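Bemlow CPU Handling Set: README

What you get

3000 short recordings of a robot arm picking up, carrying and seating processors on desktop motherboards, plus the rules we worked to while making them. The rules are in handling_rules.txt and also, in a friendlier form, below. Please read one of the two. The download counter says most of you won't.

Each recording has wrist camera video, joint positions, gripper opening and a one-line label. Of the 3000, 875 are marked "fault". A fault is any run where a rule was broken, even if the processor went in perfectly well. People write to us about this. It is deliberate.

Layout

runs/ one folder per recording
labels.csv outcome, rule broken (if any), board type
handling_rules.txt version 6, replaces everything before it
old_rules/ kept for the morbidly curious

The handling rules, short form

1. Boards are unpowered and earthed before the arm moves. So is the arm. So are you.
2. Grip the processor by its edges. The fingers never touch the contacts underneath.
3. Lever fully open and load plate clear before the chip comes over the socket. "Nearly open" is labelled as a fault.
4. Stop above the socket and check the chip is level and the right way round. A tilted chip may be held there for as long as you like, but it may not be lowered.
5. Lower straight down. No sliding, no wiggling, no encouraging taps.
6. No downward force from the gripper once the chip is seated. The lever does that job and has done it for years without our help.

Rule 4 causes most of the arguments. The original Sokden rig had no pause at all and simply trusted its own aim, with results you can find in old_rules/ under "bent pins". Version 6 makes the pause compulsory and the label depends on it.
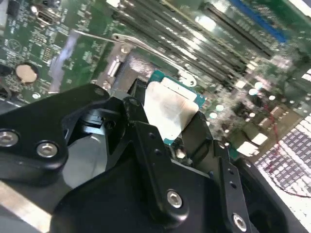
Wrist view, chip tilted between the fingers over the open socket. Rule 4 applies.

If you add your own recordings, keep the wrist camera where the socket, the lever and both fingertips can all be seen. A lovely clear view of the memory slots is no use to anyone checking rule 3.

Known problems

Glare off the boards is bad in places and we have left it in. Loose wires turn up near the work area in a number of runs, which breaks our own tidiness rule, number 9 in the long form. Those runs are not marked as faults. We are aware of how that looks.

Labels made with the Garrido tool before May use "seated" for both "in the socket" and "lever closed". Treat them with suspicion.

Use

Free for research and teaching. If you publish, cite the set as Bemlow v6 and say which rules you dropped. The loader lives in the Sostier package; bug reports go there, complaints about rule 4 go in the issue tracker with the others.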